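Talks > Early Learning > Sorting and Tidying

Sorting Blocks by Color: speaker notes

Prasanna Talukder, for the Plangate play workers' session

Start with the bins. Most rooms I visit keep all the building blocks in one big tub. Children tip it out, use a handful, and the rest stays on the floor until an adult picks it up.

At Navarro we split one tub into smaller containers. Open tops, no lids. Kids need to see what is already inside.

Pause. Ask who uses lids. Expect a lot of hands.

Next point: the color of the bin does not have to match the color of the blocks. Nuwan Ekanayake tried it both ways with his group. Matching bins went faster in the first week. After that the children remembered where things went and he stopped bothering.

Put a first block in each bin before they begin. Leave one bin free for whatever comes up.

Timing: a tidy-up with up to 42 blocks fits before snack. With more than that, stop halfway and finish later.

Slide 9. Leave it up during questions. 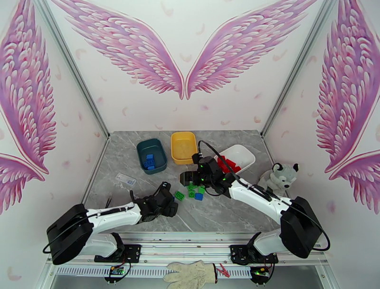

What do you do when a child puts a block in the wrong bin?

Leave it until the end, then look through the bins together and let the child move it. Correcting each block as it goes in slows everyone down.

Hand out the Porkard sheets at the door. Spare copies are in the blue folder.

Filed under: Talks and Handouts, Play Room

Contact | Copyright Plangate | Back to top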